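September 12, 2026

Sourdough trials, Gornwood kitchen, batch 27. Page 24 of this notebook and the handwriting has not improved.

Fed the starter at breakfast with the Reddy rye. It doubled by lunch, then sulked. The Trirkidholm white went in at the usual hydration, and the dough came together like wet cement, same as batch before last. I had written "add water slowly" in the margin back then and naturally didn't read it until afterwards.

Total dough 2311 g, split in two. First piece scaled at 1144 g, second got whatever was left. Four folds, half an hour apart — the third was late owing to a phone call about drains.

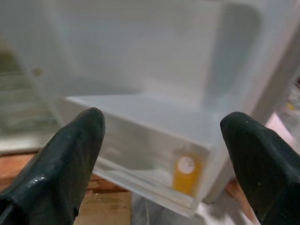 Plan for the long proof is unchanged: one half on the bench overnight, the other kept cold until it smells faintly of yoghurt. The bench half will overproof. It always does, and I always want to see it for myself.

Salt at two per cent this time. The Zestura scales drift by a gram or so if anyone leans on the worktop, so treat the salt figure with some charity. New batteries made no difference. Neither did swearing.
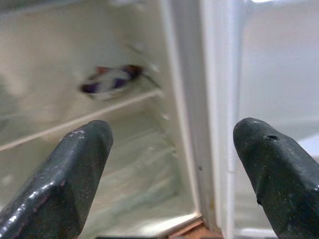 Fridge interior, empty but for one small purple-and-white object on the shelf.

To do before October: try the rye at a fifth of total flour, order bannetons that don't shed, and find out who keeps putting the lame back in the drawer with the blade out. I have a plaster on and a strong suspicion that it was me.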